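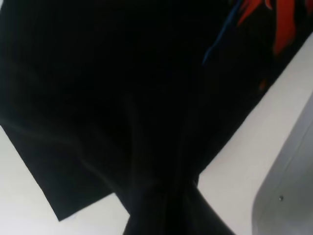 How should printed clothes be stored so that the print lasts?
Inside out and folded loosely, with no crease running across the print.

That was the rule our group settled on for the Rivness clothing store, where students can borrow or swap second-hand clothes. When we started in November the store held 342 garments, most of them in bags. Dark tops with printed graphics were the hardest to keep in order. They all look the same once folded, and old creases stay visible on black fabric.

Method
We sorted by type first, then by colour. Each printed top was laid flat on a white table, smoothed from the collar down and folded around a card. We tried two folds, the Skaro fold (sleeves in, then thirds) and a plain half fold. Both were left on the shelf for 18 days.

Results
The Skaro fold kept its shape better but took longer. Large prints still creased at the lower edge — mainly the thick ones. We have kept the half fold for these.

Still to do
Labels for the top shelf, and the children's sizes.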